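Notebook, sim bench / purchasing
2025-12-31

Last entry of the year and I'm spending it on the shopping list, because Harvey Gosselin wants numbers from me before he signs anything and I'd rather not do it in January with a cold. Coffee's on, building's quiet, let's go.

Short version of where we are: we've got 4000 left in the equipment line if it gets committed under this year's code, and the arm itself is already covered by the Bowen money. So everything below is what goes around the arm. I've been running the cell in simulation to figure out what we need before we buy it, and that has already saved us from one dumb order (the long table from September, we do not speak of it).

Gripper and fingertips

Two-finger, parallel pads, same as I had in the first draft. I keep going back and forth on whether to pay for the wide-opening version. Looking at the wrist view, with the little yellow-orange block turned at an angle up ahead and the jaws spread, there's a lot of air between those pads for something that small! Harvey's point is that we won't always be picking small blocks, and he's right, so the wide one stays on the list. Spare pads too. Vunov quoted 121 for a set and I want two sets.

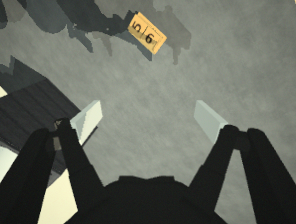 Wrist camera and lighting

I had the cheap camera down for this and I'm changing my mind. The shadows on that gray tabletop are all over the place, and one side of the block goes dark olive while the rest stays bright. If the render gives me that much trouble, the real room in Wambridge with its awful windows will be worse. So — better camera, plus a diffuse light we can clamp somewhere high. Ollach wants 1847 for the camera with cable and bracket. Ouch, but it leaves room. Still need a price on the light. Delivery is 12 working days if we order off the standard list, longer if we ask for the other lens, so I'm not asking for the other lens.

Table, panel, floor space

The plan is still the dark matte table, with the mounting panel on the wall behind it and the arm reaching out over the top. I like it a lot more than the pedestal we priced first. It keeps the floor in front open, and somebody can walk up to the table without squeezing past a base.
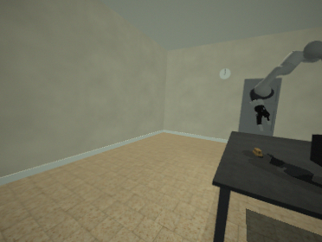

What I haven't budgeted is the wall work. A panel that carries an arm needs real fixings, and I have no idea what's behind the plaster in our room. I'll ask Bowen whether installation can come out of their part, and if they say no then the light gets downgraded, sorry light. I also want a floor mat in there, we have an old one in the store room that might do if it isn't too chewed up.

Things to chase:
- Vunov, written quote for the wide gripper (I only have it over the phone)
- Ollach, check the bracket fits our wrist flange
- Harvey, which code the pads go under, spares or tooling
- measure the wall again, my two numbers from last time don't agree

Sending the camera order to Harvey tonight so it lands under the old code. The rest can wait until I have the wall answer.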